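Speaker notes - Selling at Small Toy Fairs
Lutwood Hobby Hall, January session

Slide 1. Title
Say good morning, check that the back row can hear. Mention handouts are by the door. Questions at the end, but shout if a term is unfamiliar.

Slide 2. Where I'm coming from
I have sold secondhand toys and blind box figures at fairs for four years. Before that I only bought. My first table was at the Gendero fair, and I took 202 dollars over the whole day. Table fee was 52. Then take off gas, lunch and what I had paid for the stock. I made very little, and I spent part of it two tables down.

Slide 3. Picking a fair
Ask the organizer what sold last year and who the other sellers are. A fair full of model trains will bring train people. Gendero is mixed and gets families before noon. Tennant is smaller, mostly collectors, and they come at 8 a.m. with lists in their hands.
Ask if the table comes with a cloth. Ask about parking and how far you carry your boxes. At Tennant it is a long ramp - bring a cart.

Slide 4. Pricing
Put a price on everything. People who have to ask will often walk on. I use round dollar stickers on the box, never on the toy itself. Old sticker glue takes paint off.
Decide your lowest price the night before and write it on your own sheet. You will be tired by 2 p.m. and you will say yes to things.
Complete sets: price the set, then decide if you are willing to split it. I usually am after lunch.
(Pause here. Somebody always wants to talk about online prices. Keep it short. Look at sold prices and skip the asking prices.)

Slide 5. Layout
Height at the back, small things in front. Cheap box on the left corner where kids can reach it. Costly pieces within arm's reach of your chair. Small figures get lost on a patterned cloth, so a plain one is better if you have the choice. Leave some space between them. 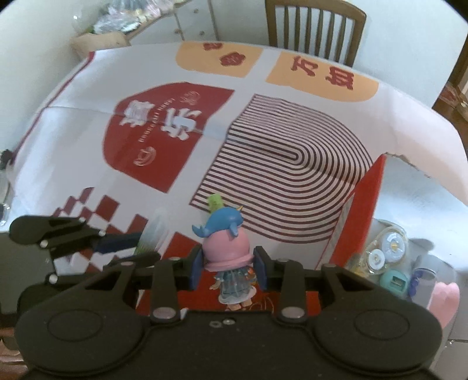
Should you let people pick up the figures? I let them handle anything under 20 dollars, and for the rest I ask them to wait until I can hand it over.

Slide 6. Money
Start with small bills. Four rolls of quarters was too many for me, and I stopped pricing in cents after that. Card reader charged and tested at home, because the hall signal at Lutwood drops out near the kitchen.

Slide 7. Packing up
Don't start early. My best sale at the Larkemance fair came while other people were folding their tables. Wrap in tissue first, then bubble wrap. Write down what sold before you drive home.

Slide 8. Questions
Leave this one up with the fair list. Sign-up sheet for the spring tables goes around now.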